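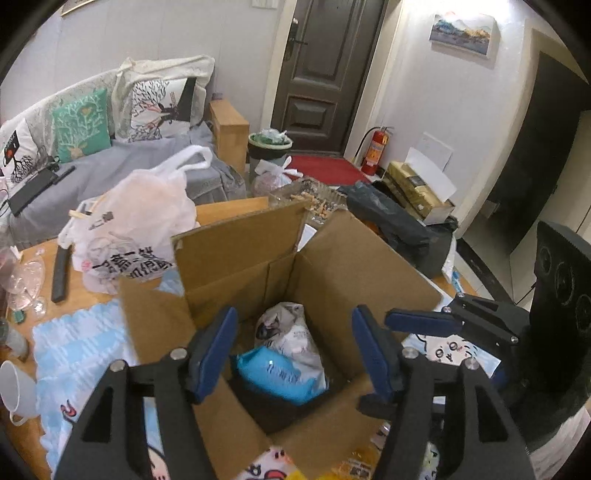

How Does a Package Find Your House?

Home | Animals | Space | How Things Work | Ask Us

Last updated: 28th November

Think about something your family ordered, like socks or a new book. It started out on a shelf in a big building called a warehouse. A few days later it was at your door. A lot of people and machines helped it get there.

Packing the order

First, a worker called a picker walks through the warehouse with a list. The list says which shelf each thing is on. When the picker has everything, it all goes to a packing table.

The packer chooses a box. Most boxes arrive at the warehouse flat, so the packer folds one into shape and tapes the bottom. The things you ordered go in. Sometimes there are two or more packages in the same box, because it is easier to send one box than two. Then the flaps are folded over and taped shut.

What the label says

Next comes the label. It has your name, your street, your town and your ZIP code. It also has a barcode, the pattern of thin and thick black lines. People read the words. Machines read the barcode.

A ZIP code is a number for an area. The first digit stands for a big part of the country. The next two point to a smaller area inside it, and the last two get closer still -- often to one town or one part of a city.

The sorting center

A truck takes the box to a sorting center. The boxes ride on long moving belts, and a scanner reads each barcode as it goes by. Then the machine sends the box down the right chute. Boxes going to the same area end up together.

Oona Keskinen works at the Ojala sorting center. Her belt moves about 900 boxes an hour on a busy night. "If a label is torn or wet, the scanner can't read it," she says. "Then I pick the box up and read the address myself." She keeps a roll of new labels next to her for those.

The long trip

If you live close by, the box may travel only by truck. If you live far away, it may go on a plane or a train. A box going from Ojala to the town of Miminach travels 200 miles and is scanned 6 times on the way. Each scan is saved on a computer, so a grown-up can look up where the box was last seen. That is called tracking.

The last part

Early in the morning, a driver loads a van. The boxes for the last stops go in first, at the back. The boxes for the first stops go in near the door, where they are easy to reach. Then the driver sets off and brings yours to your house.

Words to know

Warehouse -- a large building where things are stored
Chute -- a slide that boxes go down
Barcode -- lines that a scanner can read
Tracking -- following a package on its trip

Try it

Ask a grown-up for an old box that came in the mail. Find the ZIP code and the barcode. Can you find the address it was sent from? Look for that town on a map and see how far the box came.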